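Gestell Opens Snack Pack Sign-Up for Clenstead After-School Clubs

CLENSTEAD, May – Gestell, a packing and supply company on Dirkberg Road, is taking sign-ups for its snack pack program. After-school clubs in Clenstead and Nwosu can order packs for the fall term. The company filled 1,473 packs last term and has room for 1,759 this time.

Each pack holds a wrapped snack, a juice box and a paper napkin. Clubs may ask for nut-free packs on the order form.

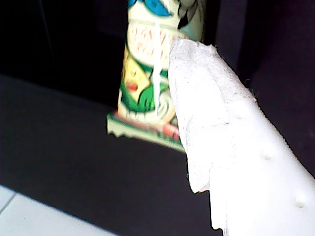
Packing and Labels

Orders are sorted by club and taped shut at the packing tables. White tape is used for standard orders and green tape for nut-free orders, so club staff can tell them apart at the door.
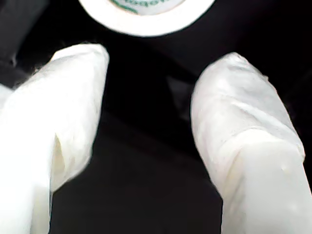
Clubs that ordered last term keep their club number. New clubs will get one by mail, along with a delivery time between 1 and 3 p.m.

Small items can be set out in shallow black trays with three compartments. Gestell has 640 trays to lend at no charge.

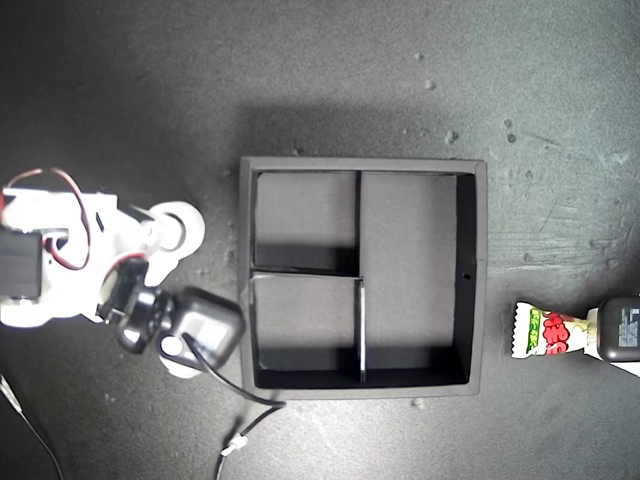

Trays should be rinsed and returned with the last delivery of the term. Order forms are at the Gestell front desk, 814 Dirkberg Road, from 8 a.m. to 4 p.m.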